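Arms on the packing bench: what happens to the packers?

Asked by Pacita Castillo

Padilla is bringing in arms to bag snack orders. There are 8 of us on the bench. Did your hours get cut?

2 answers

Kacper Nowicki
Hours stayed the same at Susow. Two packers moved to restocking and checking bags. Less lifting, but duller. Ask for the training in writing.

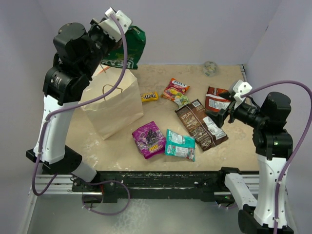
Two-arm bench with paper bag and candy packs

Dilek Tatlı
Depends on the manager. Ours stopped replacing people who left in November.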